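Jar and Tin Storage - Bench Checklist with My Comments
Culley, Bitham site
Checked October 20, 2023

I do this round whenever the small containers get sorted into the blue bin, and I write it up the way I talk, so bear with me! Marks are OK, FIX or WATCH.

1. Bench clear of anything that doesn't belong to the job - OK
White top, good light, and room on both sides of the bin. I like the containers lined up left and right before anything goes in.

2. Bin compartments empty before loading - OK
Middle and front both checked. The dividers are the part I run my thumb along, and I've had no snags since July.

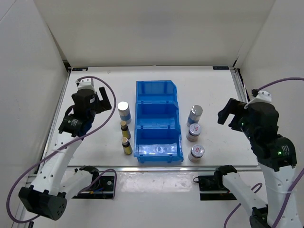 Blue bin before loading, bottles and tins on either side.

3. Glass kept apart from metal - WATCH
The two little amber bottles shouldn't share a compartment with a heavy tin. Our Pattinasarany sheet says so too (item 27, if you want to look it up), but people skim it.

4. Nothing left lying where it can roll - FIX
My pet peeve! A round jar on its side will find the floor sooner or later, so stand it up or put it in the bin.

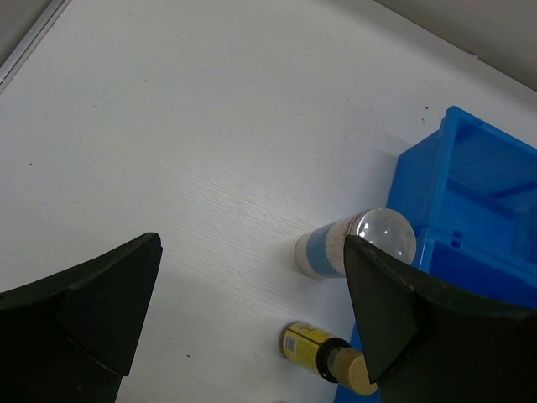 I also want the table edges checked while you're down there, and a quick wipe for specks. I know, I know - I say it every round.

5. Lids on, labels readable - OK
Same red logo on the white lids, so please read the small print before you decide two jars are the same thing. Stock line 1013 on the Dustovthorpe list has caught me out twice.
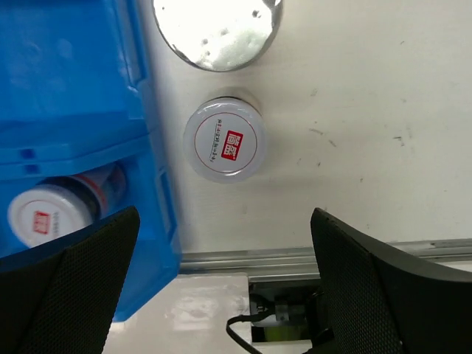 Jars can lie down once they're inside the bin, I'm fine with that, as long as the lid is screwed tight and you can get it out again without a wrestling match.

6. Clear containers checked for drips and marks - WATCH
Turn each one and look at the end as well as the sides.

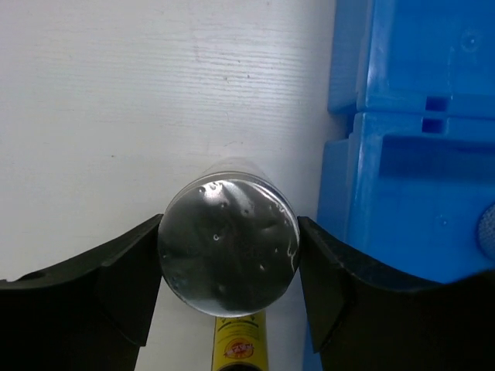 Any spots, dry it with a lint-free cloth and look again. If they're still there they're on the inside, and it goes on the query shelf - don't open it on the bench.

Still to do: new cloths (pack of 50, please) and a reprint of the loading sheet in bigger type.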